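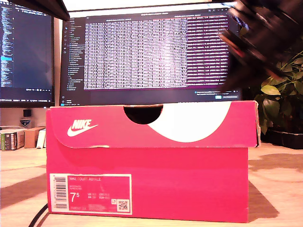
Muthoni Lukumay replied: Oh, I do sympathise, Els – mine did exactly the same back in April! The lid on a hinged shoebox springs up when there's too much in it, so do try taking a couple of bits out before you reach for the tape.

Els Mertens: Thank you, that's ever so kind. I took out the tissue and two old chargers, pressed the front flap down for the night under a big cookery book, and it's stayed shut all morning. Happy for you to close ticket 36.

Status: solved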